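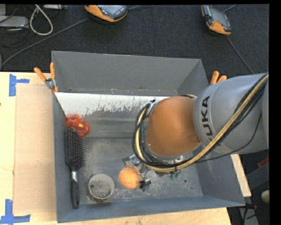
Gray bin on the shop table, KUKA arm reaching in. Ball, cup, brush and the red spiky thing inside.

Hirkholm Bin Kit, size 2

Deep gray bin with sloped walls plus a panel for the inside, for picking practice at home or in a shared shop. We run the same setup on our own bench at Pluteck.

What you get
Bin, 1
Sloped panel, 1
Spring clamps, orange tips, 2
Corner tape, blue, 1 roll
Bag of screws (44, yes there are spares)

Not included: arm, gripper, table, objects. Ball and brush are dollar store stuff, get your own.

Setup
Tape the corners on the table first. Bin down, clamps on the side edges, panel in last. Takes 8 minutes if the table is clear. Re-check the tape marks after you move anything or your saved postions are junk.

Wear
Floor scratches. Expect it. Paint on the panel goes first along the lower edge, doesn't hurt the picks. Touch-up paint is the Després gray, sold seperately.

Fits
Any arm that can clear the wall height. Route hoses and cables with plenty of slack before the first run, slow speed, hand on the stop.
Clodura bin mount: yes, with the adapter plate. Older plate, no.

Price 111, pickup or shipped flat rate. Back in stock September. Panels alone, ask.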